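Share 15 | Comments 9

Wipe the Table Like You're Teaching It to Something

Sachiko Tanabe

My day job is showing a gripper how to clear a table. I squeeze the handle, the fingers close, a camera on the tool records the whole business, and later a policy is trained on what I did. My evenings are spent clearing my own table, badly. The two have started to leak into each other, so here are a few tips from the lab that work in a kitchen.

Clear from the front. In our first round of demonstrations I grabbed whatever I liked, in any order, and the trained policy dithered like a man at a salad bar. We recorded again, nearest object first every time, and it finished 9 tables out of 15 where it had managed 6 before. Small numbers, one tabletop, don't frame it. My dinner dishes still go faster this way, and I have stopped dragging my sleeve through the butter.

Open wide before you reach. Beginners come at a bowl with the fingers half shut and push it across the table. People do this with wet hands and a full sink. Get your hand open first, then go in.

Keep shine in mind. A glossy top under ceiling lights has a pale patch where crumbs vanish, for the camera and for me. Look from a second angle before you call it clean. Turning off the overhead light and using a lamp from the side works even better, and shows you things about your housekeeping you may not enjoy.

Leave the awkward thing for last. Anything openwork goes at the far side: wire baskets, colanders, trivets. Fingers snag, sponges snag, and you want the rest of the table free when you lose your temper.

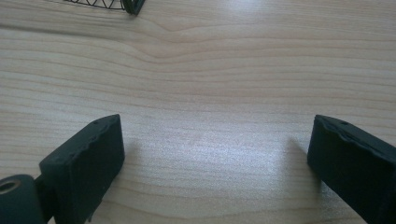
Stop when it's done

We had to record the ending too. Without it the policy kept going back over bare wood, closing on nothing, very thorough. We added three seconds of holding still at the end of each demonstration and most of that went away. I have tried the same at home with the dishcloth. Put it down, stand there for three seconds, leave the kitchen. My husband says I look unplugged.

3 shares this week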